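Opinion / Home and Street

December. By a reader in Veststead

In defence of the small padlock

When I moved to Veststead I bought a padlock before I bought a kettle. The building has storage cages in the basement, one for every flat, and the agent told me to bring my own lock. I went to the hardware shop on Mockus Street and chose the smallest one in brass. The man at the counter asked if I was sure. He pointed me to a digital model which opens with a telephone. I said I was sure, and I am still sure, and I want to explain why.

My neighbours do not all agree with me. In our basement there are now many kinds of lock. Some have number wheels. Some have a rubber cover and a little battery door. Last winter the owners' group sent a letter recommending that everybody change to the Avov system, where one application on the phone opens the cage, the bicycle room and the parcel cupboard. The price would be over 200 dollars for each flat. I read the letter two times, because I thought I had misunderstood what was being protected. In my cage there is a suitcase, a fan, a box of winter blankets and 4 folding chairs.

I think we should choose a lock by looking first at the door. The cage is made of thin wire. A person with the right cutters would not touch my padlock at all, he would go through the wire beside it. A stronger lock on such a door gives a good feeling to the owner and very little else. What the small padlock does is simpler. It tells other people that this is not a shared space, and it stops the ones who would only try the handle. For a suitcase and a fan, I consider this enough.

There is also the matter of the key. A key is a very clear object. I can give it to my sister when she needs the chairs, and when she brings it back I know that she does not have it any more. I do not need to create an account for her, or to remember afterwards to remove her.

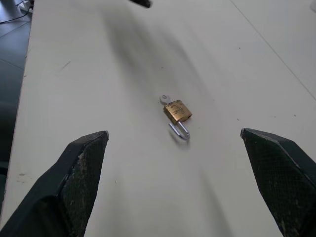 Should you leave the key in the padlock while it is open?

For a few minutes at home it does no harm, and with some locks you have no choice, as they hold the key until the shackle is pushed down again. In a shared basement or at a gym I would keep one hand on it, or hang the lock closed on the wire while I look for my things.

I will be fair to the other side. Keys get lost. I lost one myself, in the second month, and I had to ask the building manager to cut the lock off. It took him less time than it took me to find him, which perhaps proves what his letter was saying. A lock with numbers would have saved me this embarrassment. For older people with stiff fingers a tiny key is also not kind, and I would never tell them to use what I use. My sister prefers number wheels for her shed in Vistemton, where three families share the garden tools, and I agree that there it is the better choice.

But the argument in the letter was different. It said that ordinary locks are "outdated" and that a modern building should have one standard. I do not understand why a padlock must be modern. Mine asks for a drop of graphite when the key begins to turn with difficulty, and that is all the maintenance I have given it. Brass becomes darker with the years and this changes nothing in how it works. When the battery of my neighbour's lock was finished, he stood with his bicycle helmet in his hand and waited for somebody from the company to answer.

The vote on the new system will be at the next meeting. I have no objection if people wish to buy it for the bicycle room, where the bicycles are expensive and the door is solid. For the cages I will ask that each person may continue to choose. I have written this on the form, and I have put the spare key in the kitchen drawer, on a piece of red string.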